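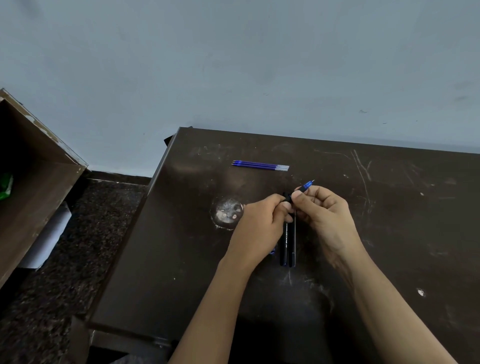

Culov Scorebook is a set of amateur baseball box scores, typed up from paper score sheets kept during league play at Idstead. There are 74 games in this release, and every one of them has a full batting line for both teams! Scorers wrote in pen, so please don't read anything into a change of ink on the original sheets. Ink color is not recorded in the data.

Files

games.csv – one row per game, with date, field, home team, visiting team and final score
batting.csv – one row per player per game, keyed on game_id
pitching.csv – same layout, innings stored as outs 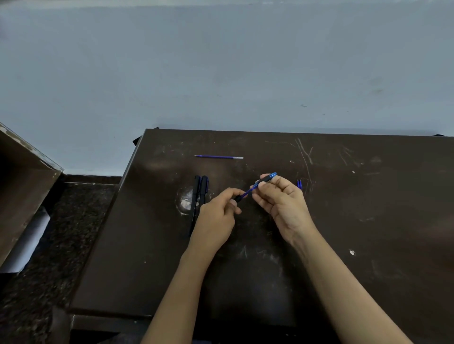

Player names are replaced with IDs that stay the same across seasons, so you can follow a shortstop through a whole career. I love this part. The Aebischer field games use the older sheet, where sacrifice flies and bunts share one column, and they're stored as sac_total.

Known gaps

19 games have no pitch counts. 5 were called for rain and carry the flag short_game.

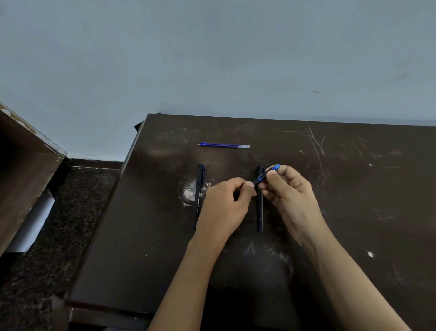 The Codham games were added in February and still need a second check against the sheets. Fixes are very welcome – send the game_id and the row you think is wrong.

Culov Scorebook | Contact: open an issue | Back to top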